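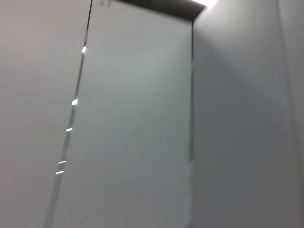

Fig. 1. Wrist camera view, pale panels and a dark seam.

Home | Course notes | Labs | Field visits | Contact

Field visit notes: the Alteletti open day

For those of you who missed the bus in August, I'm writing up what I can remember, and for those who came, please check me! There were 26 of us, and Huiling Lü was kind enough to take the whole crowd through in one go.

What the wrist sees

I put Fig. 1 first on purpose. Try working out where the arm is from that alone. You get big plain surfaces, a dark line with a few bright glints along it, a strong light up at the top right, and hardly anything to hold on to. Belmiro asked how a program copes with a view like that, and Huiling's answer was that you want more than one camera (we come back to this in week 9). Keep it in mind for your lab reports – a smooth matte surface is a hard thing to match features on.

The bag task

This was my favorite part of the day. Two arms, one canvas tote with its top open and its handles hanging down over the front pockets. Cloth is a pain because it sags and folds, so a model of the bag's shape goes out of date as soon as you touch it. In Fig. 2 the left gripper has the end of the shoulder strap and the strap is pulled tight, while the right one is close to the side of the bag. Look at how different the two grippers are, too. I'd like a paragraph from each of you on which one you would pick for a zipper pull, and why. 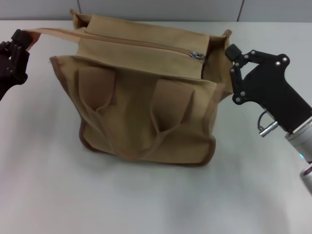 Reading before the next class

Sipos handout, sections 1 and 2. Skip the math on friction for now – Riaan will go over it in the lab.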